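Jul 28, 2026 – glaze bench

Okay, the second Prendari kiln load came out this morning and I want to get this down before I forget which tile was which (again!). Short version: the celadon is so close I could cry, the oatmeal is a mess, and I've changed my mind about the new feldspar.

The celadon first. I fired the same base I've been nursing along since May, with the only change being the Valovo whiting in place of the stuff from the old sack. Same weights, same water, same number of dips. The tiles came out a soft gray-green with really nice pooling in the stamped lines, and no crawling on the edges at all. The old batch always pulled back from the rim and left that bare tan lip – I'd gotten so used to it that I'd started calling it a feature. I'll take a clean edge, thanks.

What I can't tell yet is how much of that is the whiting and how much is me finally sieving properly. I put the whole bucket through the fine screen twice this time, and it took forever, and my forearms hate me. So next round I need one tile with the new whiting sieved once, and one with the old whiting sieved twice. Boring but it has to be done.

Now the oatmeal. Pinholes everywhere, on the Phromma stoneware and the Tendale stoneware both, so I don't think I can blame the clay. My guess is that it went on too thick. I weighed out 568 grams of dry mix and I'm pretty sure I stopped adding water early, it felt like cream when I wanted it closer to milk. The thinner drips down the back of tile 4 are smooth as anything, so that's a clue. There's also a chance the bisque was a bit low and still gassing off. If anybody reading this ran that bisque, could you write the cone in the log? The page is blank and I've looked twice.

Things I want to try on the oatmeal, in whatever order I get to them:

- thin it way down and do two quick dips with a rest between
- a longer hold at the top, then a slower drop
- swap a little of the talc out (only if the first two do nothing)

About the feldspar. I was grumpy about it last month and wrote a whole paragraph on how it was settling like concrete. I take most of that back. A pinch of Epsom salts dissolved in warm water and stirred in, and the bucket was still loose after the weekend. There was a thin skin of clear water on top and soft sludge below, and a whisk brought it right back. I'd still like to keep some of the old bag for the white liner, which I don't want to touch while we've got mugs going out.

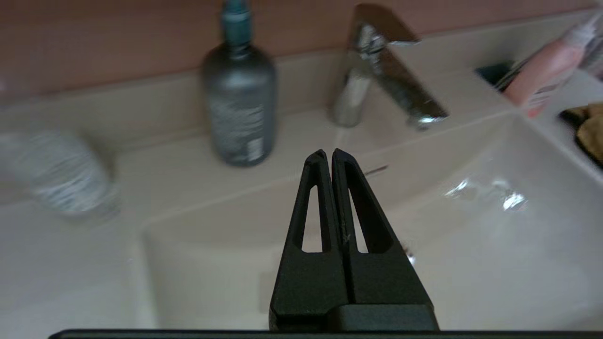

Also, the liner count. There are 99 mugs glazed inside and waiting on outsides, and the order is for 258, so we're nowhere near. I think we can get there if the small kiln takes the handles-in-the-way ones and the big one takes everything that stacks neatly. I measured the shelf spacing with the taller posts and we'd lose a layer, so short posts it is, and somebody with skinnier fingers than mine can do the middle row.

One more glaze thing. I poured a little vinegar into the celadon test cup and left it alone under a saucer, with a lemon slice on one of the oatmeal tiles for good measure. I'll look at both tomorrow. If the celadon dulls, I'll add silica before I get too attached to the color (too late, I'm attached).

Still to do: relabel the whiting buckets, order cones, mix a half batch of oatmeal at the thinner weight, and find the good whisk. The one with the red handle is bent and flings slip at my shirt.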